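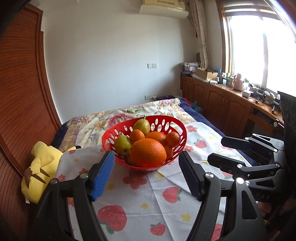 4. Filling the basket

4.1 Stand the basket on a level surface. On a bed, sofa or other soft surface, lay a washable cloth underneath first and pull it flat. Juice from damaged fruit will drain through the holes and mark bedding.

4.2 Check each piece of fruit before it goes in. Put aside anything split, leaking or soft at the stem end.

4.3 Place the largest fruit first. Large oranges go directly on the base.

4.4 Add the pears with the stem upward or leaning against the side wall. Do not lay a stem against the skin of another fruit.

4.5 Fit mandarins and tangerines into the remaining gaps. Lower them into place - do not drop them.

Note: The maximum load for the Joler 381 is 3 kg. The Wistell liner, where fitted, counts towards this weight.

CAUTION: Do not place the filled basket in direct sunlight or beneath the outlet of an air conditioner. Both dry out citrus skin.

5. Removing and rearranging fruit

5.1 Always take fruit from the top layer. Pulling a piece from underneath may bruise those above it.

5.2 Hold small citrus by the sides and lift straight up until it is clear of the rim.

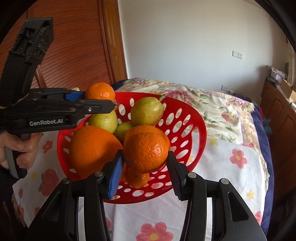 5.3 Rearrange the contents every 3 days, or sooner if any piece has begun to soften. Move older fruit to the top and turn pears so that a different side takes the weight. Small citrus is moved first, as with the two tangerines held over the basket, and the large orange is left until there is clear space beside it. Keep the long handle slot near the rim free of fruit and stems, so that fingers can pass through it when the basket is carried.

5.4 Remove any fruit showing mould at once. Wipe the pieces that were touching it and inspect them again the next day.

6. Cleaning

6.1 Empty the basket completely and shake out loose leaves and stems.

6.2 Wash in warm water with a mild detergent. Use a soft brush for the holes. Do not use scouring pads.

6.3 Rinse, turn upside down and leave to dry before refilling.

Note: The Joler 381 is not suitable for the Nyberg wall rail. See section 8 for compatible fittings.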